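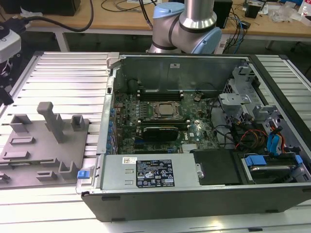
Photo: Golnar Abbasi

April 19, 2023

I spent most of last week on the equipment request for next year, and I'm writing down how I got to the final number while I still remember. We take apart old desktop computers for parts. The plan is to have an arm do some of the repetitive work, starting with memory modules, and to pay for it out of a budget that was never very large.

The first quote came from Kamura. It was for an arm, a controller and a gripper, and it was the number everyone had in their heads for a month. The trouble is that the arm was never the part I was worried about. You also need something to bolt it to, something to hold the computer still, and something to hold whatever the arm is going to pick up or put down. None of that was on the quote.

The table came first. I wanted slotted aluminum from the start and had to argue for it. A flat steel top is cheaper, but every time you want to move a fixture you drill another hole, and after a few months you have a top full of holes that are all slightly in the wrong place. With slots you loosen a bolt and slide. I priced a platform big enough for a full tower on its side with room left over for a fixture plate next to it. Measure your biggest case lying down with the side panel off, and then add the plate. I measured the case standing up the first time and had to redo the whole drawing.

The fixture plate was the line I got most wrong. I put down one plate. Golnar read the draft and asked how many times I expected to get the pegs and brackets right on the first try. Fair question. The request now has 3 plates in it, at $100 each, and I would not be surprised if we use them all. Hashemi makes them to our drawing and the wait is short, but a wait is still a wait, and a plate that's off by a little stops everything.

Then the computers themselves. We have plenty of scrap towers, so I had them down as free. They are free to get. They are not free to store, sort or open, and if you want to repeat a test you need several of the same model. A case with the drive cage in one spot and a case with it somewhere else are two separate jobs as far as the arm is concerned. Cables are worse. Even in two matching machines the SATA cables and the power wires never loop the same way. I added a line for matched units from Rirkudum, who sell them by the pallet, and another line for replacement boards, because memory slot latches do break.

I looked at two options for the gripper. The one that came with the Kamura quote was fine for larger parts. The Indora one was $1,893 and opens in smaller steps, which matters when you are working between two rows of slots with a processor sitting in the middle. I asked for the Indora. If something has to be cut it will probably be this, and we'd start on drives and leave the memory for later.

The small stuff came to $2,329. That's fasteners, brackets, cable, spare fingertips, a second power strip, a better light, and shipping, which I had forgotten on two earlier requests and was not going to forget again. People tend to skim this part of a request. I'd rather have it written out item by item, so that when somebody asks why we need more bolts I can point to a line.

I left out a few things on purpose. There's no guarding beyond the basic kit, since the room already has a barrier we can reuse. I didn't ask for a second arm. I didn't ask for training either — Kamura includes two days, and I would sooner use those up before paying for more.

The request went in on Monday. If it's approved in full, the order goes out over the summer and we should have everything in place by October. If it comes back smaller, the order of cuts is gripper, matched units, third plate. The table stays.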